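Shelf and Desk Tidying: Frequently Asked Questions

Last updated February 16, 2024

These are the questions that come in most often through the Abera home help page. The answers are written by Zewditu Gebretsadik, who has been sorting out other people's shelves for 9 years and has doubts about most of what gets sold to them for the purpose.

Do I need to buy storage boxes before I start?

No. I'd be suspicious of anyone who tells you to. Boxes bought before a clear-out get filled with things you would otherwise have thrown away, and then you own the junk and the boxes. Clear the shelf, see what's left, and measure it. If you still want a box after that, buy one.

Is the "one third empty" rule worth following?

I've seen it quoted all over the place and never seen where it came from. A shelf of books looks fine full. A shelf of small ornaments looks crowded long before it's full. Go by whether you can take one thing down without knocking over another.

Should I arrange everything by colour?

Only if you remember your things by colour. Most people remember a book by its title or by who gave it to them. A rainbow shelf photographs well and is a nuisance every time you want the second volume of something.

What should go on the top shelf?

Light things you don't need often. Cushions are a decent choice if they have no other home, and so are spare pouches. Trailing plants are popular up high, and I've no objection provided you're honest about whether you'll climb up to water them.

My built-in desk and the shelves over it hold toys, books, toiletries and bits of my work. Can one unit do all that?

It can, though I'd lower your expectations. A shared unit never looks like the catalogue, and the catalogue didn't have a child in it.
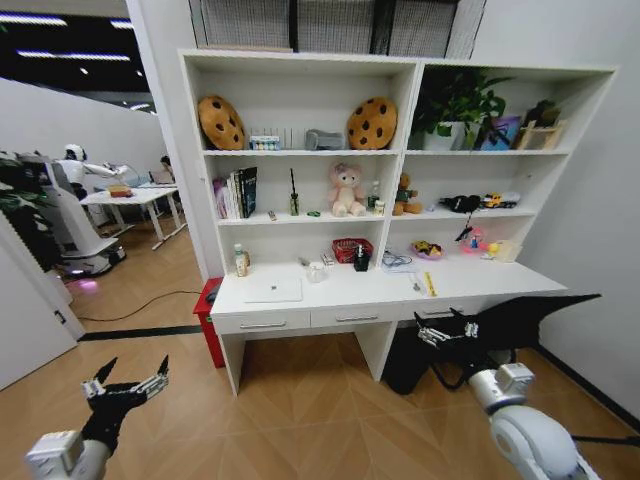
What matters is that each kind of thing has a stretch of shelf that's understood to be its own. Books at one end, vehicles at the other, teddy bears in between if that's where they live. Keep the desk for what gets used at the desk. Pump bottles and drinking glasses drift there from other rooms, and a quick pass in the evening to send them back does more than any divider.

Are reed diffusers safe on a bookshelf?

The oil can mark paint and wood if it tips, and it does tip. Put it on a saucer and keep it out of reach of small children and pets. Whether it makes anyone calmer, as the Flerkier leaflet claims, I couldn't say. It makes the shelf smell of diffuser.

How do I deal with cables on the desk?

Coil the cable, put a tie on it, and put it in a drawer or basket. I tried the Steltia cable tray for a month and the cables ended up beside it. If you can't say what a cable charges, try it on everything you own once. If it fits nothing, take it to e-waste recycling.

Do baskets help?

One does. A basket on the desk gives you somewhere to put odds and ends, and it's easy to empty. By the third basket you've forgotten what's in the first.

How should I store soft toys?

Out, if they're loved. In a washable bag, if they're not quite ready to go. Vacuum bags save space, but some stuffing never fluffs back up afterwards, so I wouldn't trust one with a favourite bear.

What about play food and toy trucks?

Low down, where children can reach them. Anything kept above the desk will be asked for while you're trying to work.

Is the Ultport shelf-planning course any good?

I sat through it last April. There were 8 modules, and I'd say two had something in them. The bit on measuring shelf depth was useful. The rest was a long way of telling you to put things back.

Can you come and do mine?

Sometimes. Send a few photos and the width of the unit through the contact form. Please don't tidy before you take them.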